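4.2 Does the mixed plate look fuller than it is?
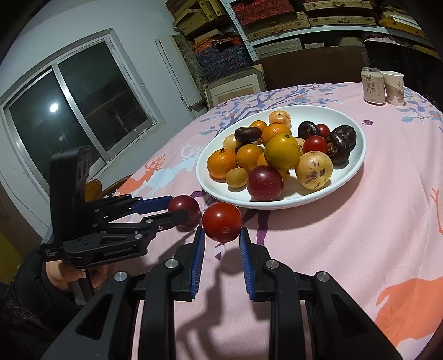
Figure 3. Mixed fruit on a white oval plate, with a cherry tomato on the pink cloth and a darker round fruit in front.

The claim we set out to check is an old one in the serving advice literature: that fruit of several kinds, piled on one shared plate, gets eaten more readily than the same amount of fruit set out by kind. The Candside handbook states it as settled. The Price guidelines repeat it and cite Candside. We could find no measurement behind either, and the two studies that are usually named in support did not compare plates at all. They compared households that said they served mixed fruit with households that said they did not, which leaves a great deal of room for other explanations.

Figure 3 shows the kind of arrangement in question. Tangerines make up much of the pile, a large yellow-orange fruit takes the middle, and the small items, such as the cherry tomatoes, fill in at the side. On the usual account, the differences in color and size are what draw people in. We think the size differences deserve more attention than they have had, and the color differences less. A tomato can be eaten in one bite, standing up, with no peel to get rid of. A large fruit has to be claimed by somebody, and often cut. If a mixed plate empties faster at first, that may say only that it holds more things that are easy to eat.

The Jilwood records let us look at this in a limited way. They cover 327 servings in shared dining rooms, noted by the people who laid the tables. Mixed plates were indeed visited sooner. But the early visits went mostly to the smallest items, and once those were gone the mixed plates did no better than the plain ones. In several rooms the large fruit went back to the kitchen at the end of the meal and came out again at the next. A plate that keeps its biggest pieces through two meals is hardly proof that variety increases eating – although it would count as a success under the Candside scoring, which records only whether a plate was touched.

There is also the matter of what should count as fruit. The handbook leaves tomatoes out without comment, while the Jilwood staff put them on fruit plates as a matter of habit and the diners raised no objection that we know of. Leaving them out of our count weakens the case for mixed plates further. Leaving them in makes the case depend heavily on one item. Neither choice is comfortable, and we report both in Table 5.

A second point concerns the cloth. Small round items are often set down on the table beside the plate, and the Custville team treated all such items as taken. We doubt this. A piece on the cloth may be on its way to the plate, on its way off it, or simply left there, and a single look at the table does not settle which. When we dropped these pieces from the tally, the gap between mixed and plain plates shrank in every room but one.

None of this shows that mixed plates are a bad idea. They may please people for reasons that have nothing to do with how much is eaten, and we did not ask. What we can say is that the advice, as printed, goes well past the evidence – and that anyone repeating it should first weigh what comes back to the kitchen.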